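2 min read

Robot demonstration at an open day: is the table made dirty on purpose?

On Sunday I visited the open day at Furnstead with my son. In one room there were two robot arms from the Plulo project, working on a table with small cloths and crumbs. My son asked me why they do not clean the table first, and I had no answer. The guide was busy with a group from Gajdoš, so I could not ask. I would also like to know if the arms decide alone what to do, or if a person is moving them. Please explain in easy words, he is 11.

Naveed Swati

2 answers

Noelia Pastor
I was there in May with my students and I asked the same thing. The crumbs are put there before the demonstration, as the arms have to practice tidying a table like the one you have after breakfast. For your second question: it depends on the hour. In the morning a person was guiding them from another place in the room, and after lunch they ran by themselves. When they run by themselves they are slower, and they stop sometimes before they take a cloth. Our guide told us they had done 311 runs with that table. She did not say how many were good, and I did not insist.

For your son, I would say it is like learning to write by following the hand of the teacher.

Bidodano
Cloth is hard for robots, a cup is easy. A cup has always the same shape. Go early next time, we waited 70 minutes in the line and then they gave us only a short look. Parking is free for the first 100 cars, or it was when I went. I have put my picture of the table under my answer, so your son can look at the two arms again.
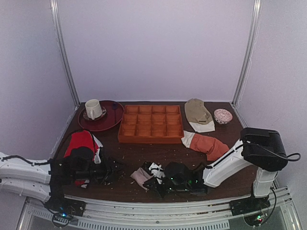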